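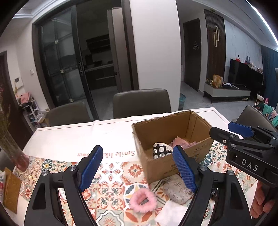
Kanini Chege
Leader, Staven Junior Robot Club
6 Feb 2025

How Do You Teach a Robot to Tidy Up?

Putting a cloth in a box is easy for you. You pick it up, move it over the box and let go. You probably don't look at your fingers while you do it.

For a robot it is a hard job. The robot has to find the cloth, get its gripper to the right spot, close it, lift, move, and open it again. If one of those steps goes wrong, the cloth ends up on the floor or half in and half out of the box.

At the Staven club we have spent January on this job. Our project is called Vondia. The name came from a vote and doesn't stand for anything. This page explains what we do and some of the words we use, so that new members and their families can follow along.

What is a gripper?

A gripper is the part of a robot that holds things. It does the work your hand does, but it is much simpler. Your hand has a thumb and four fingers, and each of them bends in more than one place. The grippers we use have two jaws. The jaws open and they close.

The jaws are black, and each one has a blue pad at its tip with a rough surface. Think of the sole of a sneaker. If it were smooth you would slide on a wet floor. The bumps and ridges help it hold on, and a rough pad helps a gripper hold on in the same way.

Where the bars of a jaw meet, there are round silver pivots. A pivot is a point that something turns around. A door hinge is a kind of pivot, and so is the middle of a pair of scissors. Bars joined by pivots are called a linkage. When one bar in a linkage moves, the others have to move too.

Why is a person holding it?

Most robots you see in movies have the gripper on the end of a long arm. Ours are held in the hand. The person does the moving and the gripper does the holding.

We do it this way to collect examples. One turn at the job, from start to finish, is called a demonstration. You may hear us say "demo" for short. A camera records what happens during the demo, and later a computer goes through the recordings and looks for patterns. It works out things like "when the cloth is between the jaws, close them."

This way of teaching is called learning from demonstration. It is a lot like how you learned to tie your shoes. Someone did it slowly while you watched, and then did it again.

The other way to teach a robot is to write out every move as a list of instructions. That works well if everything is always in the same place. In a factory, a part can arrive at the same spot every time. At home, things move. The box gets pushed over, somebody leaves a hair band on the table, and the list of instructions is no good anymore.

What goes in the box?

We practice with soft things. Crumpled cloths, folded cloths, a fluffy pink hair band, and a black-and-white patterned piece that is everyone's favorite. The box is cardboard and its top edge is pretty beat up by now.

Soft things are harder than blocks. A block has the same shape before you pick it up and after. A cloth changes shape when you touch it. If you grab a cloth by the middle, the corners hang down. If you grab it by a corner, it gets long and thin and can drag across the table. A robot that has only practiced with blocks has no idea what to do with a sock.

The tablecloth makes it harder too. It has a band of colored tiles with flowers on it, and a computer can mix up a printed flower with a real object. We could use a plain table, but people's tables at home are not always plain, so we leave the cloth on.

One gripper or two?

Some jobs need one gripper and some need a pair. With a pair, one can hold a cloth still while the other takes hold of the edge. Using both at once is called bimanual work. "Bi" means two, as in bicycle, and "manual" means done by hand.

New members start with one. Using two takes practice, and the usual mistake is bumping them together over the box. Joon-young Seol, one of our older members, wrote this tip on the club whiteboard: "Move one. Stop. Then move the other." It works well for the first few meetings. After that you can start moving both together.

How to do a good demo

These are our club rules for a demo.

Start with the jaws wide open.
Move slowly toward the thing you want to pick up.
Close the jaws all the way before you lift.
Lift straight up until you are higher than the box.
Go over the middle of the box, then open the jaws.
Keep your other hand out of the way.
If you drop something, keep going and pick it up again.

People are often surprised by the last rule. A drop is useful. If the computer only gets perfect demos, it never finds out what to do after a drop. When you pick the thing up and carry on, you are giving it an example of how to fix a mistake.

Rushing is a bigger problem. When the gripper moves very fast the video gets blurry, and a blurry video is hard for the computer to use.

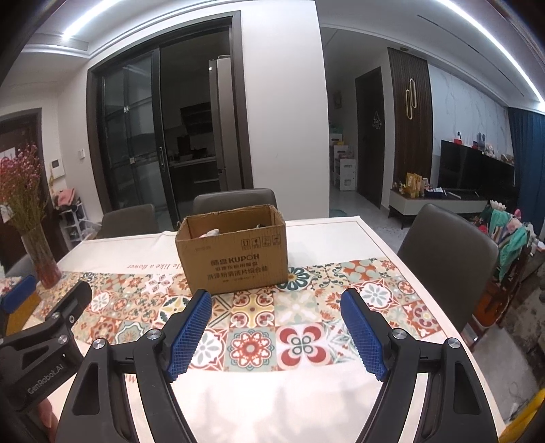 Does the robot understand what a box is?

The computer finds patterns in the demos, and one of those patterns is that soft things get let go over an open space with cardboard sides. It doesn't know what a box is for, or why anybody would want to tidy up. If you gave it a bucket it might get the job right or it might not. We would have to test it.

Changing things on purpose

After a few demos we change the setup. We turn the box. We put the cloths in new spots. We stand on another side of the table. Sometimes the lights are all on and sometimes the curtains are open and it is sunny.

If the box were always in the same place, the computer might learn the place and forget about the box. Then if you moved the box a little, the robot would drop everything on the table where the box used to be. A project at our last summer session went wrong this way. The robot we were testing kept putting wooden beads in exactly the right spot, and the bowl was on the other side of the tray.

Having many different examples is called variety. More demos help, but if they are all the same they don't help much.

What happens after the demos?

Lăcrămioara Pop looks after our computer. She checks each recording with whoever made it, and they decide together whether to keep it. They throw out a recording if the camera was blocked or if it stopped too early. Drops are kept, as long as the person carried on.

Next comes training. That is the part where the computer goes through the demos again and again. Each time it makes a guess about what the gripper should do next, checks its guess against what the person really did, and changes itself a little. At first the guesses are terrible. With enough demos they get closer.

Then comes testing. The finished program is tried out on a robot arm with a gripper of the same kind on the end. We put out some things it has practiced with and some it hasn't. The second group tells us more. Our test for Vondia is not done yet, and we will put the results up on the club page when it is.

Words to know

Gripper: the part of a robot that holds things.
Jaw: one side of a gripper.
Pivot: a point that something turns around.
Linkage: bars joined together so that moving one moves the others.
Demonstration (demo): one full turn at a job, done by a person and recorded.
Training: when a computer learns patterns from examples.
Bimanual: using two hands or two grippers.
Variety: having examples that are different from each other.

Try it at home

You can make a gripper game with kitchen tongs. Ask first before you borrow them.

Put an empty box on a table. Lay out a sock, a washcloth and a hair band or a glove. Pick each one up with the tongs and put it in the box. Then do it again with one eye closed. It is harder, and that is a little like working with a single camera, which can't tell very well how far away things are.

Next, ask somebody to be the programmer. You are the robot. Close both eyes and do only what the programmer tells you, such as "left a little" or "close." Keep the tongs low and away from faces. Swap places when the box is full. You will both find out how many instructions it takes to pick up one sock.

Write down what went wrong. Did you grab too high? Did the sock fold up and slip out? Bring your notes to the club if you come, and we will put them on the wall with the others.

Joining the club

The club is for kids who are 9 and older. You don't need to know any coding. Each meeting lasts 90 minutes with a snack break in the middle, and long hair needs to be tied back when you use the grippers. There are 17 of us now and we have space for a few more. Godfrey Ogola has the sign-up sheets, and a parent or guardian needs to sign one before your first meeting.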